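Switching to mail order for tea

15 October 2023

The tea shop on Brasgate closed in February. I had bought loose tea there for years, always the same black blend, and I never had to think about it. You went in, they filled a bag from the tin and you paid. When it shut I had enough left for a few weeks.

The supermarket was my first stop. I tried two kinds of bags and a box of loose leaf from the bottom shelf. The bags were fine with milk. The loose leaf was mostly dust and went straight through my strainer. I drank it anyway.

After that I started ordering. The first place was Skov, which sells samples in small packets. I got eight of them. Most were flavored, which I should have checked, and I don't like bergamot. Two were plain black teas and one of those was close to what I used to drink, a little more smoky. A full bag is 242 grams, an odd size that doesn't fit my tin. The last of it lives in a jar.

Karnov was next. Their site is hard to use and you can't filter by type, only by region. The tea is better than Skov's, though. I ordered their breakfast blend twice. The second batch was noticeably weaker than the first, and I had to go up by half a spoon per pot. I wrote to ask and they said the harvest was different. Fair enough.

I also bought a cheap kitchen thermometer, since people online are strict about temperature. For black tea I can't taste any difference between just boiled and a few minutes off. For green tea I can. At 80 degrees Celsius it's sweet, and with boiling water it's bitter enough that I pour it out. I had always thought I disliked green tea. 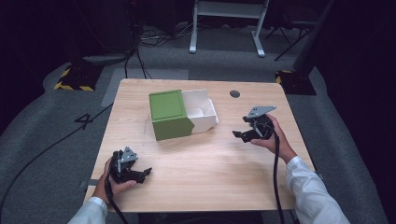
Shipping is the part I still haven't worked out. Karnov charges a flat rate, so it makes sense to order a lot at once, but then the last third has gone stale by the time I reach it. Skov ships free over a certain amount and I always end up adding something I don't want to get there. That's how I came to own a bag of rooibos.

A coworker told me there's a shop in Clurketen that still sells by weight. It's 168 miles round trip, so I won't be going for the tea alone, but we usually drive out that way once before winter to see my wife's family. I'll take the empty tin along and see what they have. If they carry a plain black blend I'll buy enough to last until spring and keep it in the cupboard away from the stove, where I should have been keeping it all along.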